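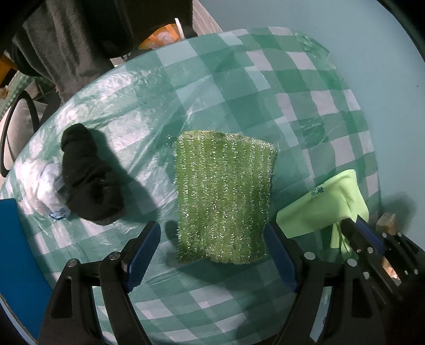
My wrists are toast. I spent most of Monday wiping down a kitchen table with a pair of hand-held grippers, over and over, so that a robot arm at Zallton can learn to do the same thing without me. It's the strangest paid work I've had, and I like it a lot more than I thought I would!

I signed on for 500 runs. Each one starts with a mess: I toss a few things on the table (a sock, a scrunched-up bag, whatever is in reach), squeeze the handles and get going, one gripper for the scouring pad and one for the cloth. My favorite pad is the lime green one with the sparkly silver thread. It has ribs, so the jaws get a decent bite on it, and it stays put when I push down. The cloth is another story. Pick it up too close to the middle and you're steering a little parachute.

Then there's the plastic over the tablecloth. I put it on to save the checks from getting soaked, and now I have to deal with the wrinkles. Push the pad straight at a fold and the whole sheet wants to come along. I've learned to come in low and drag toward myself — slow, slower than feels natural — and lift before the crease.

Eino Hyvönen, who checks my runs, sent 4 of them back last week. Fair enough. In 2 I'd let go of the pad before it was flat on the table, and in the others I got bored and sped up. He says the arm will copy my shortcuts as happily as the good stuff, so if I fling a sock, I should expect flung socks. (I do fling socks. I'm working on it.)

What I didn't see coming is how it's changed my regular cleaning. I caught myself pinching the sponge between two stiff fingers at the sink on Monday night, wondering if my approach angle was okay. It was fine. The pan was still dirty.

Next batch is folding the cloth, both hands, corners matched. Wish me luck with the parachute.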